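Irklow nine rally past Irkdale in first game back

Jun 29, 2020

I had almost forgotten what a foul ball sounds like coming off an aluminum roof.

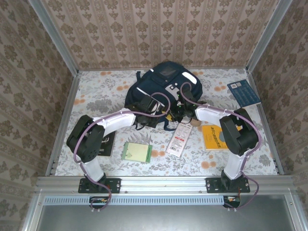 It had been 58 days past the original opening date, and I'll admit I was in my seat at Hotesden Park a full hour early with a scorebook, two pencils and a bag of peanuts I'd finished before the anthem. Irklow beat Irkdale 6-5 in the summer league opener, and it was a strange, sloppy, wonderful game of baseball.

The park holds 4,000 when it's full. The league capped it at 800 this time, with every other row roped off, and the folks who got in made plenty of noise anyway (the section behind third base was on the plate umpire from the second pitch, so some things never change).

Irkdale looked like the better team early. Their leadoff man walked, stole second and scored on a bloop to right, and by the middle of the third it was 4-0. Irklow's starter couldn't find his curveball at all. He threw one that bounced a good three feet in front of the plate, and the catcher just stood there shaking his head.

Then things got fun! Irklow put two across in the fourth on a double that skipped off the bag at first — I still think it was foul, and I was cheering for it — and tied the game in the sixth when the Irkdale shortstop threw a routine grounder into the dugout with two on. Irkdale went back ahead 5-4 in the top of the eighth on a sacrifice fly.

The bottom half started with a walk and a bunt that died in the wet grass. Both runners moved up on a passed ball, and the number nine hitter, who had struck out three times, lined the first pitch he saw into the gap in left center. Both runs scored standing up. He got thrown out trying for third, but by then I don't think he cared much.

Irkdale put the tying run on second in the ninth before a pop-up to the catcher finished it. The whole thing ran about three and a half hours, which is too long, and I'd have stayed for three more.

A couple of notes from the concourse. The Araújo stand is open again, cash only for now, and the sausage sandwich is back on the menu without the peppers. Parking is free in the north lot through August. The same two teams play again next week at Irkdale, where the visitors' bullpen is still that little strip of dirt down the left field line. Gates open an hour before first pitch, and tickets have to be picked up ahead of time, so don't plan on walking up to the window.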